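Ticket opened by Nilmini Sarkar, Grustport virology lab
Assigned to: Gayan Debnath
Status: **closed**

**Problem**

Viral load results from the Clurkham trial samples are not reaching the study database. The analyzer finishes its run and prints a normal report, but 22 results from the last batch are missing on the database side. Controls passed. No error on the analyzer screen.

**30 April 2026, first check**

Restarted the transfer service. Resent the batch. 11 results came through and the rest were rejected with "subject ID not recognized." Asked Nilmini not to rerun any plasma, as the original results are still stored on the analyzer.

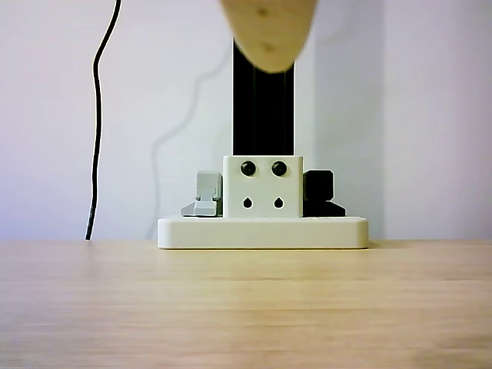

**Category: Data transfer / Sample IDs**

Compared a rejected ID with one that was accepted. The rejected tubes all carry the new label format, with a two-letter site code in front of the subject number. Clurkham changed its labels in March. The database still expects the number alone.

Selvaraj Hettiarachchi at Clurkham confirmed the change and sent the list of new codes. He had told the trial office but not us.

**Fix**

1. Added the site codes to the ID mapping table.
2. Cleared the rejected queue.
3. Resent the batch from the analyzer archive.

All but 2 results loaded. Those tubes had been logged in by hand with the letter O in place of a zero. Jamila Saha checked them against the paper requisitions, corrected the IDs and signed the change form. Both loaded on the next send.

**Follow-up**

- Mizanur Rathnayake to confirm that the antibody results use the same mapping table. If they don't, open a separate ticket.
- Rejected results now trigger an email to the lab inbox after 6 hours.
- Login sheet updated with the new label format.

Nilmini compared the full batch with the printed report and found no differences. OK to close.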